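3.2 Storage habits and the recall of small items

The second part of the study looked at where people keep small household items and how well they remember the place later. We recruited 139 adults in Plonurberg through notices in two public libraries and a community college. Each person filled out a home inventory in February and answered a phone survey eight weeks later. Marisol Robles ran the calls, and Anayeli Huerta coded the answers without seeing the inventories.

We sorted storage places into two groups. Open storage covered shelves, trays, hooks, and the tops of furniture. Closed storage covered drawers, lidded boxes, and cupboards with doors. Small drawer units that sit on a desk or counter (Figure 4) were counted as closed storage, even when the person said the drawers were usually left open.

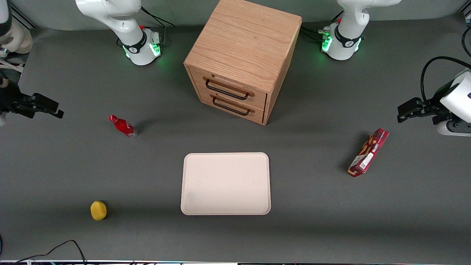
Figure 4. A two-drawer wooden cabinet with bar handles, coded as closed storage.

Of the full sample, 95 people named the right place for at least half of their listed items. Recall was better for open storage than for closed storage, as Malý found in an earlier study of office workers. The gap was small for things used every day, such as keys and scissors. It was much wider for things used a few times a year, such as spare batteries, sewing kits, and gift wrap.

Drawers caused a certain kind of mistake. People often named the right piece of furniture but the wrong drawer. We scored these answers as half correct. Scoring them as wrong lowered the totals for closed storage but did not change the order of the two groups.

About 30 people had moved or rearranged a room between the inventory and the call. We kept them in the main analysis and ran it again without them, with much the same result. The Rakton checklist, which we used to record the moves, does not ask who did the rearranging, so we cannot say if that matters.

Packaging was coded separately. An item kept in a patterned box was entered under the main color of the box, with the pattern and any label noted in the next column. A red tartan carton with a white label, for example, was entered as red, patterned, labeled. 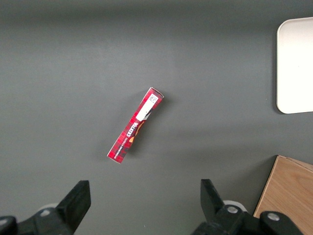
3.3 Shared homes

People who lived with others were asked one more set of questions, adapted from the Pirken household survey. They listed the items they had put away themselves and the items someone else had put away. Recall was lower for the second list in both storage groups. We did not interview the other members of the home, so these answers could only be checked against the inventory.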